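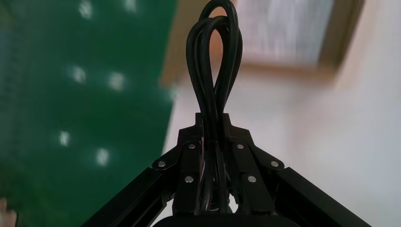 第六讲 住宅小区挂牌数据的阅读与比较

本讲内容
一、挂牌页面上有哪些数据
二、挂牌价与成交价
三、在市时间与去化月数
四、单位面积价格的口径
五、管理费、专项维修资金与税费
六、课堂案例:Uswood小区
七、作业与阅读

一、挂牌页面上有哪些数据

一个小区的挂牌汇总页通常给出建成年份、房屋类型、总户数、在售套数、价格区间和面积区间。有的网站还会列出最近成交的均价。这些数字来源不同,更新频率也不同。建成年份和总户数一般取自登记资料,变动很少。在售套数和价格区间取自经纪人录入的挂牌信息,每天都可能变。

阅读时先确认统计范围。同一个小区名下可能有几栋楼,分属不同的业主组织,管理费标准也不一样。网站有时合并统计,有时分楼统计。做比较之前要把范围对齐,否则后面的计算没有意义。

重复挂牌也要处理。一套房委托给两家经纪公司,汇总页上可能出现两次。核对门牌号、楼层和面积,三项一致的按一套计。门牌号不公开的,看户型图和挂牌说明。

二、挂牌价与成交价

挂牌价是卖方的要价。成交价是合同上写明的价格,两者的差额称为议价空间,一般用百分比表示:

议价率=(挂牌价-成交价)÷挂牌价

分母用首次挂牌价还是最后一次挂牌价,结果会有差别。卖方中途降过价的,用最后一次挂牌价算出的议价率偏小。本课程统一用首次挂牌价,引用外部报告时须注明对方的口径。

价格区间只反映两端。一套顶层复式就能把上限拉高很多,对多数买方没有参考价值。有逐套数据时,用中位数和四分位数;没有逐套数据时,至少说明样本里有没有特殊户型。

三、在市时间与去化月数

在市时间从首次挂牌日算到签约日。撤牌后重新挂牌的房源,有些平台会把天数归零。Dratora的数据保留了原始挂牌日,可以还原;Matos的数据不保留,使用时要看备注栏。

去化月数=当前在售套数÷最近若干个月的月均成交套数

小型小区成交稀疏,取三个月的均值波动很大,建议取12个月。如果12个月内没有成交,去化月数无法计算,在表中填“无”,不要填零。

四、单位面积价格的口径

面积有建筑面积、套内面积和使用面积之分。境外的公寓项目多数只报室内面积,阳台另列。跨市场比较时,先换算成同一口径,再换算计量单位,最后换算货币。顺序颠倒不影响结果,但容易漏步骤,作业中请按这个顺序写出过程。

楼层、朝向、景观对单价的影响放在第八讲,用特征价格模型处理。本讲只做描述性比较。

五、管理费、专项维修资金与税费

公寓类物业的月度支出对售价有直接影响。售价相近的两套房,每月管理费相差300元,按年计为3600元,持有十年为36000元(未计贴现)。老旧小区要另外查有没有尚未收齐的维修分摊款。分摊款由买方还是卖方承担,以合同约定为准,挂牌页上往往不写。

税费部分分为交易环节和持有环节。交易环节的税费看交易当时的规定,持有环节看当地的评估值和税率。评估值通常滞后于市场价,买入后可能重新评估。用卖方现在缴纳的税额去估算买方将来的税额,结果可能偏低。

六、课堂案例:Uswood小区

案例数据由Merike Tamošiūnaitė整理,原始表格来自Etatby的挂牌库,截至11月。小区总户数436户,在售6套,其中2套为联排,其余4套为公寓。

在售率=6÷436,即1.4%(保留一位小数)。

单看这个比例,供应偏紧。但是联排和公寓的买方群体不同,应当分开看。总户数里联排和公寓各有多少户,原表没有给出,所以分类型的在售率算不出来。课堂讨论时有同学用在售套数的比例去推总户数的比例,这个做法不成立。

讨论题:
1. 若要计算公寓部分的去化月数,还缺哪几项数据?分别可以从哪里取得?
2. 公寓中有一套先撤牌后重新挂牌,在市时间应从哪一天算起?
3. 页面上的价格区间同时包含联排和公寓,怎样改写这一行才不会误导读者?

七、作业与阅读

作业:自选一个小区,在售房源不少于五套,按本讲的口径制作一页市场概况。表格须包括统计范围、数据截止月份、在售率、挂牌单价中位数和月管理费。算不出来的项目写明缺什么数据。文字说明控制在一页以内,表格可另附。

提交:下次上课前交到课程网站,文件名写学号和小区名。两人合作的只交一份,封面写两人的学号。

阅读:讲义第五章第二节和第三节。第四节的指数编制方法本学期不考,做毕业论文的同学可以先看。

第五讲作业已批改,分数在课程网站上查。单价换算一题错得较多,主要是把阳台面积算进了室内面积,请对照本讲第四部分订正,订正稿随本次作业一起交。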